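Household Skills, evening course at Wilville
Notes for session 4: folding tops and T-shirts
Ragnheiður Hjaltested

Hello again! I promised I'd write up the folding bit properly, as I went through it far too fast and half of you were still hunting for your sleeves.

We're folding to a square this time (the long thin roll can wait for the packing session). Lay the shirt face down on a clear table and smooth it from the middle outwards with flat hands. Do the smoothing before you fold anything! I skip it at home all the time and I always end up starting again.

Bring one side in towards the middle, lay the sleeve back on itself, then do the other side to match. Now fold up from the hem, once or twice depending on how long the shirt is.

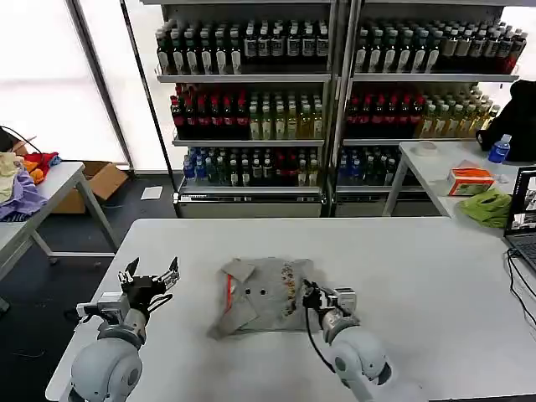 Collars are where people get cross. A polo collar wants to stand up and push the whole bundle open, so press it down with your palm first and do up the top button if there is one. With stripes, I use the line as a guide and try to keep it straight, though a wonky stripe never hurt anyone and it'll still go in the drawer.

Printed shirts: go gently, and don't put a hard crease through the print if you can fold beside it.

For next time, please bring 4 tops from home, at least one with a collar and one that's a nuisance (slippery, huge, stretched, whatever you've got). Mine will be the enormous jumper I bought in February, which I still can't get flat. The Mimesley group are welcome to join us, there's plenty of table.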